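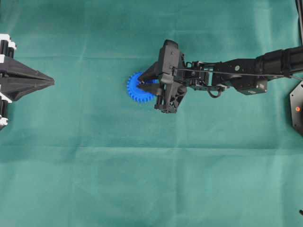 Siham Zaki would rather have the spur gears in gray. Blue plastic shows grease within a month, she told the Conance newsletter, and a gray gear hides it until the next cleaning. The parts store in Mernia is keeping the blue for now. Its change of stock took effect in November and covers the plastic spur gears issued to the repair benches.

The store lists 2415 gears under the new part numbers. Of those, 2264 have been checked for tooth wear and returned to the shelves. The rest are waiting for a bore gauge – the old one was sent out for calibration and has not come back.

Checking is done by hand on a cloth-covered bench. Each gear is looked at for chipped teeth, flash left over from molding and cracks near the hub. A gear with any damage to a tooth is scrapped. Light marks on the side faces are accepted.

Jerome Tan, who wrote the inspection sheet, set the limit at 30 gears per tray. Trays used to hold 58, and gears at the bottom picked up scratches from the ones above.

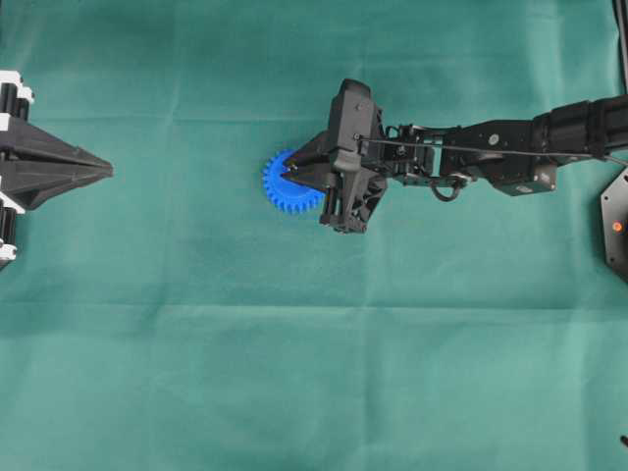 Ordering and returns

Benches order by part number only. Requests that give just a color or a tooth count will be sent back. Worn gears go in the returns bin at the Arabzadeh counter with the machine number written on the bag. Fongchan Boonyarit handles exchanges until 4 p.m. Metal gears are not affected and stay under their old numbers.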